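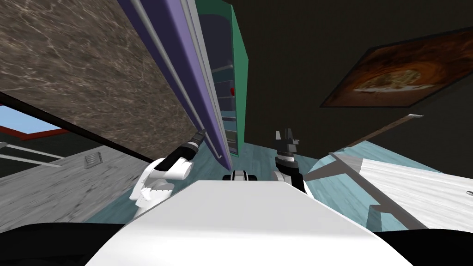

Hadiza Nwachukwu and Babatunde Omoregie
Fustville Robotics Group, Applied Manipulation Section

Home | Papers | Data | Code | Contact
Filed under: Household Robotics / Tools and Kits

4. The Cirkix kitchen kit under review

4.1 What was tested

Cirkix sells the kit as a ready-to-run package for two-arm kitchen work. Simulated rooms, a set of appliance models, a task scripter, a scoring tool. We bought the standard license in October and ran it on the same machine used for the Hallberg baseline in Section 3. No custom hardware, no vendor help beyond the public manual. The version under review is the one shipped at time of purchase; later patches not covered.

The question for this section is narrow. Can a small lab take the kit out of the box and get usable training runs for refrigerator tasks without rewriting half of it? Short answer yes, with caveats on the camera setup and on how the kit logs contact. Tables are at the back.

4.2 Setup

Install is one script. It failed for us on the first try (missing physics library, the manual does list it, on the second to last page). After that no trouble. Rooms load from a seed file, and the seed controls wall finish, counter material, appliance color and wall art. Layout is a separate setting, which we missed at first and lost most of an afternoon to.

The robot is a two-arm model with parallel grippers. We kept the default body and default joint limits. Only change was gripper speed, lowered to match the Hallberg runs so the two kits could be compared at all.

We ran 484 episodes in total. Of these 186 were refrigerator episodes and are the ones reported here. The rest were drawer and countertop tasks, see Section 5. Episodes were capped at 400 steps. Four room seeds were held out for testing and never used in tuning.

4.3 Viewpoint

Most of our complaints are here. The head view in the kit can be steeply tilted relative to the room, and the tilt stays in the saved frames. There is a setting called "level horizon" but it applies to the preview window only. The saved data is not touched by it. We wrote to support and were told to rotate the frames ourselves, which does not really help as the corners get lost. 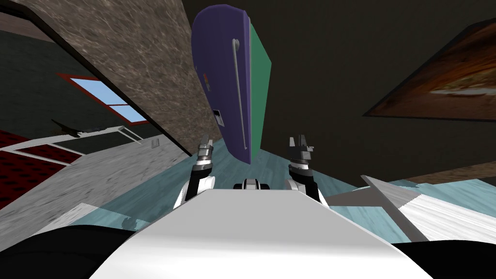 Figure 4. Head view in a Cirkix kitchen. Both grippers raised, refrigerator with purple door and green side panel. Tilt as saved by the kit.

For a learned policy the tilt may not matter much. For a person checking the data by hand it matters a lot. In Figure 4 the long silver handle on the door is easy to pick out, and a reviewer can place the grippers against it fairly quickly. When the door is seen closer to edge-on, it reads as a long strip of color and reviewers slowed down. One of us (B.O.) ended up labeling with a second monitor turned on its side. Not a fix we would recommend but it worked better than teh rotated frames.

Wall and floor textures are varied enough. Marble, speckled stone, a light blue floor, dark walls. Some of the color pairings are ones no real kitchen would have, and this is on purpose according to the manual. We have no objection, odd colors are cheap variety. What we would like is a way to turn it off for a demo, and there isn't one. You edit the seed file line by line.

4.4 Contact logging

The kit logs contact per finger, once per step. Good in principle. In practice a light brush against a door edge and a firm grip on a handle both come out as a single "touch" flag, no force value. The Hallberg kit gives force but only for the whole gripper. Neither is what we wanted. For the handle tasks we had to go back to the frames and decide by eye whether the fingers were near the door or on it.
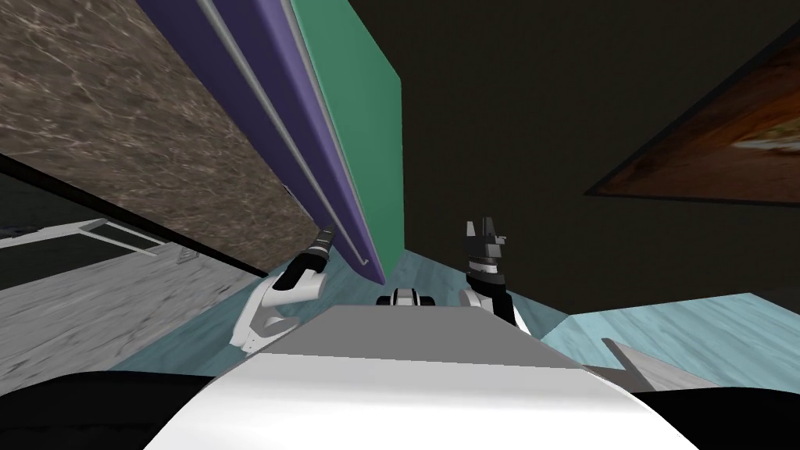
Deciding by eye is slow and it is also where the two of us disagreed most. We settled on a rule: if the gap between finger and panel could not be judged from the head view, the step was marked unknown and left out of the grip count. Over four hundred steps an episode can carry a fair number of unknowns. A wrist view would have cut this down. The kit does offer one, as a paid add-on, not bought for this review.

The Kramer scoring scripts read the logs without changes, apart from the time field. Cirkix writes time as a step index and Kramer expects seconds. One line to convert. Worth knowing before you run a batch overnight and come back to an empty score sheet, as happend to us.

4.5 Cost and support

Pricing is per seat, not per machine, and this suits a small group. The manual is clear on the task scripter and thin on everything else. Support answered each message within a working day, polite, sometimes just a link back to the manual page we had already quoted at them.

We would buy the standard license again for refrigerator and drawer work. We would not use it for anything that depends on fine contact until the force values are in. The vendor says they are planned, no date given.

4.6 Limits of this review

One lab, one machine, one robot body. We did not test the multi-user mode or the cloud runner. Reviewer disagreement was checked on the held-out seeds only. Gripper speed was lowered as noted in 4.2, so step counts here should not be compared with the numbers in the vendor's own brochure. Drawer results follow in Section 5, same setup, same caps.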